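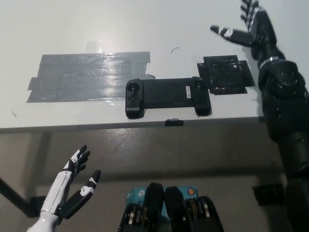

Tape, thumbsticks and a big white table: an afternoon with Conall Ó Gríofa

We use cookies to remember your preferences and to see which articles get read. Accept all | Manage settings

I'd been told to bring my own mug, so I did, and Conall Ó Gríofa took it off me at the door, looked inside it, and washed it again anyway. "You've come about the controllers," he said. I had, mostly. I'd also come about the table, because three different people at the Berkum repair evenings had told me I couldn't write about Conall without writing about the table, and by the end of the afternoon I'd filled more of my notebook with the table than with anything else.

It's white, for a start. If you've ever dropped a black screw on a dark bench you'll know why that matters, and Conall has Opinions on it. "Everyone wants the lovely old timber bench with the vice on the end," he told me. "I had one. I lost more screws in the grain of that thing than I've ever bought. You put a black gamepad down on a white top and you can see exactly where it finishes and the table starts."

One was sitting near the middle when I came in, one of those telescoping pads that pull out so a phone can go across the bridge, with a rounded grip at each end. I play on one on the train home, so I picked it up without asking. (I know. I put it back.)

"Go on, what do you do with your left thumb when you're not using it?" he asked.

I had no idea what I do with my left thumb. Apparently most people don't, and it's where he starts when somebody brings him a pad and says it feels wrong. He makes them hold it for a bit and talk about something else, footy or their mum's hip, and he watches their hands.

"They'll tell you the stick's faulty," he said. "Sometimes it is! But a lot of the time they've got big hands and they've bought a small pad, or they rest the whole weight of it on two fingers and then wonder why they've got a sore wrist. I can't fix that with a screwdriver. I can give them a bit of foam."

Conall came to all this sideways. He worked for years in the parts department at Prokevach, which did lift panels and the sort of big square buttons you find at pedestrian crossings, and he says he learned about buttons there the way a baker learns about flour. His favourite was a lift button with a rubber dome that the whole office used to fight over when the samples came in. "You'd press it and it'd give you this little thunk back. People stood there pressing it through their lunch." When the department shrank he took a redundancy, bought a decent soldering iron with some of it, and started doing repairs for the neighbours' kids.

The collection came later. He has thirty-eight phone pads now, in a set of shallow drawers in the hallway, and he's a bit sheepish about it. "My brother collects bottle openers, so I'm not the worst one in the family." The dearest set him back $390, bought from a bloke in another state who'd kept it in the wrapping, and Conall took it out of the wrapping the same night. I asked whether that hurt the value.

"What value? It's for playing on."

We got on to layouts, and I'll admit I'd never thought much about them. On the pad I'd been fiddling with, the left side has the stick at the top and the little cluster of direction buttons below it. Conall likes that arrangement. He says the thumb wants to live up high and drop down when it's needed, and he demonstrated on the air in front of him, both hands out, looking for all the world like a man riding an invisible scooter. I tried it too. So there were the two of us in his back room, driving nothing.

"See how you drop your wrist to get to the lower one?"

I did see, and I've been noticing it on the train ever since, thanks very much.

What he doesn't like is labels. There was a small white one on the bridge of the pad, with print so fine I gave up on it straight away, and I'm not even of the age where you hold things at arm's length yet. He keeps a magnifier in the top drawer for exactly this, and writes the important bits out again by hand on an index card. The cards live in a biscuit tin. He let me flick through, and they're a pleasure, each one with the model at the top and then a line or two of commentary underneath. One just said "nice sticks, horrible colour". Another said "lent to Gearóid, ASK".

Gearóid is Gearóid Coughlan from down the road, who wandered in about an hour after me and had, it must be recorded, not brought it back.

Now, the tape. There's a big patch of grey duct tape over on the left side of Conall's table, strips laid one across the next, all creases, with the ends sticking out ragged on both sides, and when the overhead light is on it shines like a wet road. I said I'd expected something neater from a man with a tin of index cards.

"Cut ends peel," he said.

I thought that was rubbish, and so did Gearóid, who was for scissors and said so at length. Conall's position is that tape should be torn, pressed down with the heel of the hand and left alone. He gets through a fair bit of it. He buys the grey in boxes from Ó Súilleabháin, the hardware place near the roundabout, and the black one roll at a time because he reckons he's fussier about where it goes. There was black tape on the table too, holding down a square circuit board to the right of the controller, with the strips running out past the board on either side.

I asked whether tape was a proper way to hold down a board. I'd imagined clamps, or one of those little stands with the crocodile clips.

"I've got one of those stands. It falls over," he said. "Tape doesn't fall over. You want a thing to stay where you put it, you tape it, and when you're finished you pull it up slowly and you clean the table. Metho on a rag. My mother would've had a fit at the first part and been delighted with the second."

"You don't always do the second," said Gearóid.

To be fair to Gearóid, there was a faint smudgy mark up past the grey patch that could have been a leftover bit of clear tape, and a thin, dark little curve of something lying on the white nearby, like a hair. That's the price of a white table, isn't it? It tells on you. I've got a white kitchen bench at home and I spend half my life wiping toast off it.

Conall wasn't bothered. He said he does one big clean a month and otherwise goes by feel. He'd been quoted $625 by Rinden for a proper electronics bench, with a grey mat and a shelf over the back and sockets along the front, and he went as far as measuring the wall for it. Then he came home and put his hands flat on the table he already had. "It's the right height. I can sit at it or I can stand at it. What was I going to do, teach my elbows somewhere new?"

I liked that. I also liked that he'd kept the Rinden brochure, which was under one of the hallway drawers to stop it sticking.

We had our tea standing up, well away from the electronics, which is the one house rule he's strict on. Gearóid wanted to know if I'd be putting his name in, and how I'd be spelling it. I asked Conall what he'd say to somebody who wanted to start fixing their own pads, and he thought about it for long enough that I finished a biscuit.

"Start on one that's already broken," he said. "Somebody will give you one. Take a picture before each screw comes out, and put the screws down in the same shape they came from. And get a light over the table. A proper light, I mean, a bright one, even if it glares. You can always move your head."

And the thing people get wrong?

"They pull the ribbon. There's a little flat cable between the halves on the stretchy ones and they get the back off and they're so pleased with themselves they just lift it. Rip. I've done it myself, 2 in one night. I went to bed."

He offered to look at mine while I was there. I hadn't told him I had it in my bag, but he'd seen me pat the pocket, he said, the way people do with a sick cat on the way to the vet. He held it for a minute, clicked each stick around, and slid the halves out and back in beside his ear. Nothing much the matter with it, according to Conall, except for the crumbs. There were quite a lot of crumbs. He got them out with a soft paintbrush and charged me a packet of ginger nuts, payable next visit.

The Berkum evenings start again in June. Conall will be at the end table with the good lamp, and if you've got one of his controllers at home, he'd like it back.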